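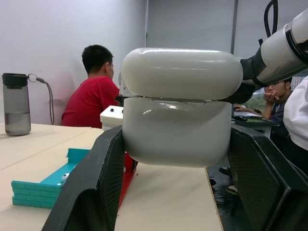
How to Back Up Your Photos and Files So You Can Get Them Back

Print this page | E-mail this page

By Jiahui Lu
Updated September 3, 2026

A backup is a second copy of your files, kept somewhere other than the computer you use. Most people have part of one. The phone saves pictures to an online account, an old hard drive has a folder from a few years back, and the tax papers exist only on the laptop. The steps below turn that into one setup that you can check in a few minutes a month.

You will need an external drive, an online storage account and an evening. The first copy can take all night, so start it when you don't need the computer.

Step 1. Find out what you have

Open your main user folder and look at the size of each folder inside it. On Windows, right-click the folder and choose Properties. On a Mac, click it once and press Command-I. Write the sizes on paper.

Then look in the places people forget:

- The Downloads folder
- The desktop
- Old user accounts on the same computer
- Mail stored on the computer instead of on the server
- Memory cards still sitting in cameras
- Message attachments on your phone

My own list came to 1834 files outside the usual folders, most of them scans I had saved to the desktop and meant to move.

Don't sort or delete anything yet. Sorting is slow, and the files are at risk until they are copied. Copy first and tidy later.

Step 2. Choose a drive

Add up the sizes you wrote down and buy a drive at least twice as large. If your files take up 1000 GB, get a drive that holds 2000 GB or more. The backup program keeps older versions of files you have changed, and those need space too.

A plain portable hard drive is fine for this. Solid-state drives are faster and handle being dropped better, but they cost more for the same space. If the drive will live on a shelf, the cheaper kind will do.

Use the drive for backup only. A drive that also carries movies to a friend's house will be lost or filled up sooner or later.

Step 3. Format and name the drive

New drives often come with software on them. You can ignore it. Format the drive with the tool built into your system: Disk Management on Windows, Disk Utility on a Mac. Formatting erases everything on the drive, so check twice that you have picked the right one.

Give it a plain name with the year and month you started, such as "Backup April." Put the same name on a paper label on the case. When you own three black drives that look alike, the label saves time.

If the drive will ever leave the house, turn on encryption now. Write the password on paper and keep it with your other important papers. A forgotten password can't be recovered.

Step 4. Set up the automatic copy

Windows has File History and macOS has Time Machine. Both are good enough for a home. Choose the drive, choose the folders, and turn it on. Check the list of folders against the one you made in Step 1, particularly if you keep files outside the standard places.

Leave the computer plugged in and set it not to sleep until the first copy is done. Later copies only include what has changed and usually finish in minutes.

Step 5. Add a copy outside the house

A drive on the same desk won't help after a fire, a burst pipe or a break-in. You need one copy somewhere else. There are two common ways to do it.

The first is an online service. Look for one that keeps deleted files for at least a month and lets you download everything at once. Read what happens if your card expires — some services delete the files after a short notice.

The second is another drive kept at a relative's home or at work. Muchen Liang, who wrote our page on scanning old prints, keeps hers at her sister's place and swaps it for a fresh one every few months. It costs nothing after the drive is bought, but the copy is only as recent as the last swap.

Step 6. Test it

Do this the same week. Pick a folder with 100 or so files, and restore it from the backup to a new folder on your desktop. Do not restore it over the original. Open several of the files, including a large video and something old. If they open, delete the test folder.

Do the same with the online copy. It is slower, and you may find that your account password has changed or that a sign-in code goes to an old phone number. Fix that now.

Step 7. Put it on the calendar

Once a month, plug in the drive if it isn't always connected and look at the date of the last backup. Twice a year, repeat the test in Step 6. Replace the drive after five years even if it still works, and keep the old one as a spare.

If something goes wrong

The drive doesn't show up. Try another cable, then another port. Cables fail more often than drives do.

The backup stops partway. Look for one file that can't be read, often open mail or a damaged video. Close all programs and run it again.

The drive clicks or grinds. Unplug it and don't use it again. Make a fresh backup to a new drive the same day.

The drive is full. Remove the oldest versions through the backup program. Don't delete them by hand — the program may lose track of what is there.

Print this page | E-mail this page

Related articles

Scanning Old Prints on a Flatbed
Naming Files So You Can Find Them Later
Moving Your Pictures Off an Old Phone
What to Do With a Computer Before You Give It Away
Choosing a Password You Can Remember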